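4. Results

4.1 Awareness of the tours before arrival

The tours were offered free of charge to every person who held a ticket for the Drurcombe races. The organisers printed 4,000 leaflets, which were placed in the railway station at Dandton, in the two hotels near the harbour and at the ticket gate. In spite of this, most of the visitors we interviewed learned of the tours only when they were already at the course. Several of them said that they would have booked one more night if they had known earlier. This is in line with the view of the hotel keepers, who told us that the leaflets reached them in the week of the races, when the rooms were already sold for fixed dates.

Of the 48 interviews, the ones made at the station gave the poorest picture of awareness. The visitors there were mostly day guests who arrived by the morning train and left after the last race. They did not regard Dandton as a place with its own history, and some of them had understood the name only as the station for Drurcombe. The interviews made at the hotels were different in tone. The guests there asked us questions about the old salt road and about the market hall, and two couples had already walked a part of the road by themselves.

4.2 Choice between the tours

Three tours were available: the salt road, the weaving houses of Zinine and the river mills. The Zinine tour was the most popular, although it was the longest and needed a bus transfer. We think that the transfer was a part of the attraction. The bus company, Skinner, allowed its drivers to stop at the viewpoint above the valley, and this stop was mentioned in the interviews more often than the weaving houses themselves. The guides were not pleased with this result, but they agreed that it was correct.

The river mills tour had few guests on both days. It started at the same hour as the main race, and the starting point was on the other side of the course, so that visitors had to wait for a marshal before they could cross. A later start was discussed with the organisers and was tried on the second day for one group. The group was too small for us to say anything about the effect.

Language was a smaller difficulty than we had expected. Leaflets were in English only, but the guides spoke slowly and used short sentences, and the foreign visitors in our sample were satisfied. What they missed was a simple map. The leaflet showed the streets of Dandton without the footpaths, and the salt road is a footpath for most of its length.

4.3 Spending outside the course

The attendance on the main day was around 3,000. Food was bought mainly at the course, where the stalls belonged to firms from outside the district. Visitors who joined a tour bought food and small goods also in the villages, above all in Zinine, where the guides ended the walk at the bakery. We did not ask for exact sums, as the trial interviews had shown that people did not remember them well. We asked instead in which places they had paid for something. Tour guests named more places than other visitors did, and this was true of both day guests and hotel guests.

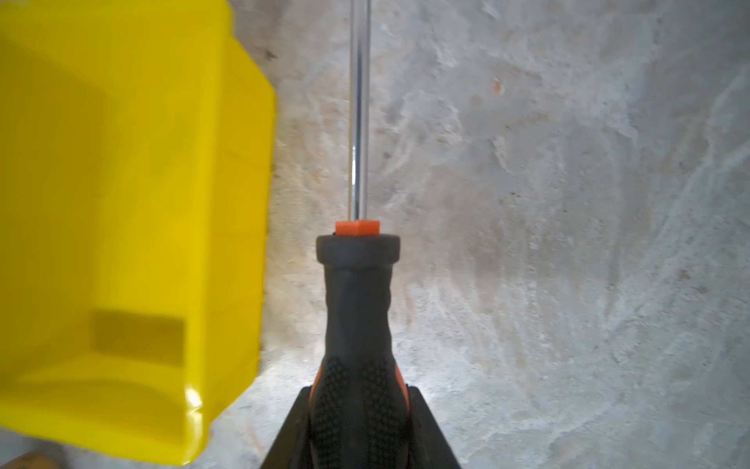
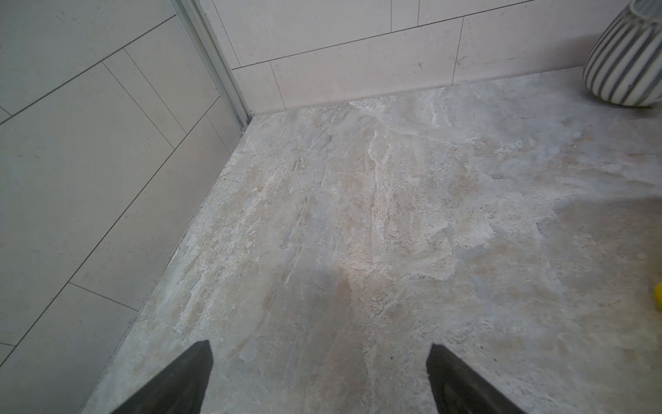 Figure 3. Screwdriver held upright next to a yellow storage bin (first) and floor with a stone-look finish (second).

4.4 Visits after the season

A short second round of interviews was made in October with the hotel keepers and with the guides. One hotel reported a few guests who had come back for the salt road, and the other reported none. The guides had continued the Zinine tour at weekends, with small groups, and had stopped the other two. They named the cost of the bus as their main concern for the next year. During the races it was paid by the organisers, and no agreement with Skinner had been made for the months after them.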